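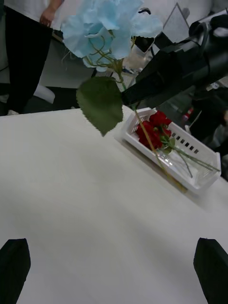
How long should we plan for between placing the order and having a two-arm station doing useful work? Plan on four months, and put the money for cables, spare fingers and table work in the same request as the arms.

# Planning the second station: gallery and budget notes

The page is for the people at Civstead who are putting together the equipment request for the Sirthorpe room. Henrique Serrano asked for something shorter than the full planning file, with pictures of the work next to the points that cost money. The task set is artificial flowers: pick one up by the stem, move it, set it down. The budget covers arms, grippers, wrist cameras, the table and everything that connects them.

**Basket work.** A blue flower is held by the stem over the white table, with red roses in the white basket on the far side. Stems are thin and leaves stick out, so we ask every supplier to quote finger options separately from the gripper body. Calado did this without being asked. Clakinari sent one price for the whole wrist, and we had to go back to them.

**Spare fingers.** Order 6 pairs per station. We ordered fewer the first time and then waited on shipping in March with one arm idle. Fingers are cheap next to anything else on the list, but they often come out of a different budget line, and that line is usually spent by spring.

**Table space.** Measure the reach of both arms before buying the table, then add room for a basket and for a person to stand on the far side. The current table came from the old packing room and cost nothing. The second one will have to be bought, and the height has to match or the saved positions will need to be redone.
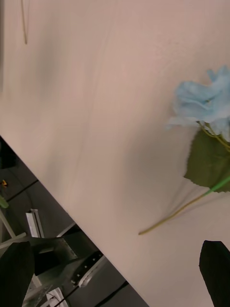

The same goes for whatever sits under the table. Power supplies, mounting brackets and cable runs made up a small part of the first order and a large part of the setup time. We now list them as their own line with their own lead time. Clakinari quotes 77 days for mounting hardware, longer than it quotes for the arm itself — so the hardware order has to go in first.

**Setting down.** A flower laid on its side on a bare tabletop is the simplest end position we use, and it needs no fixture. Fixtures for standing flowers upright are in the request as an option. They can wait until the second half of the year.

**Props.** Blue flowers, red roses, a basket, a clear container. Allow for replacements, since petals and leaves wear with handling. Buy them all from one batch if you can. Colors drift between batches, and that makes later recordings harder to compare with earlier ones.

**Service terms.** Calado includes a yearly visit. Clakinari charges for it but answers the phone faster. Get the hourly rate in writing from both, and ask who pays freight when a wrist unit goes back.

**Where the request stands.** The parts list is roughly 94 lines. Arms and grippers are settled, apart from the finger options. Still open: the table, the floor outlets at Sirthorpe, and whether training is paid from equipment or from staff funds. Send corrections to Henrique — he keeps the master copy, and changes made in other copies won't be carried over.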